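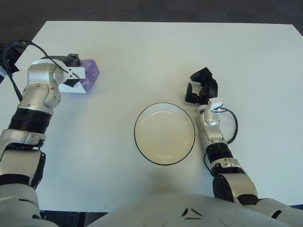

Renedov table in white, with one of the black-rimmed plates on it.

Renedov work table, white – review
Posted 19/02/2022

Quick one as I've been asked twice now. Bought from Lau in their winter sale, £79 down from £100, delivery on top unless you collect. I collected. Box is heavy and awkward and the handle holes are too close together for anyone with normal arms.

I wanted a plain white table. Not a desk, no drawers, no hole for cables, no fancy edge. Surprisingly hard to find. Everything is either fake oak or has a shelf slung under it that you bang your knees on. The Renedov is just a top and legs, so on paper perfect.

Putting it together
Took me 31 minutes with a proper screwdriver. They give you a little hex key, which is rubbish, use your own. Eight bolts, all the same length, so you can't get them mixed up. Instructions are one sheet, drawings only, and the second drawing is upside down compared to the first. Do it on carpet if you have any, you need to flip the thing over at the end and I wouldn't fancy that on a hard floor. Second person helps with the flip.

One leg was a bit stiff going in. Loosened the others, wiggled it, fine after that.

The top
Matte, and I mean properly matte. That was the selling point for me. My last table (a Prendidley, glossy) threw the ceiling lights straight back at you and by mid afternoon I was squinting. None of that with this one. Things look like themselves on it. A white plate still stands out as long as it's got a rim in a different colour – the thin black line round ours does the job, and you even notice the middle of the plate is a shade creamier than the table. Never saw that on the old one.

Downside of matte is it grabs hold of dirt. Pencil is the worst. Tea wipes off if you're quick. I use a damp cloth and a drop of washing up liquid, nothing scratchy, and dry it after or you get smears. 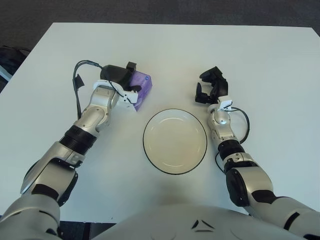

Wear is what most people want to know about with a white top, so. We've had ours in daily use and it's not showroom any more. Mostly boxes and cartons getting put down and slid about, which I should of thought about before buying white. There are faint scuffs on it now, though you do have to look for them. Strong colours come up nicely against it, anything like that lavender purple box you can spot from the door. No chips on the corners so far, touch wood.

Wobble
A little, when you lean on the short end. I packed one foot with folded card, as the carpet isn't dead level in there. There are no adjustable feet, which at full price I'd moan about more. Retighten the bolts after a couple of weeks, mine had all worked a bit loose.

Size
Check the measurements on the Lau page, not the ones on the box, they don't match. The page was right. Comfortable for one person spreading out, ok for two side by side if you get on.

Versus the Rerkeo
I nearly bought the Rerkeo one instead. Nicer legs and it comes with felt pads, but teh top has a slight sheen and it was dearer. If you don't care about glare I'd probably go for that.

Would I buy again? At £79 yes. At full price I'd wait, Lau usually do another sale in May.

Good: no glare, plain, simple to build
Bad: shows pencil, no adjustable feet, that hex key

8 out of 10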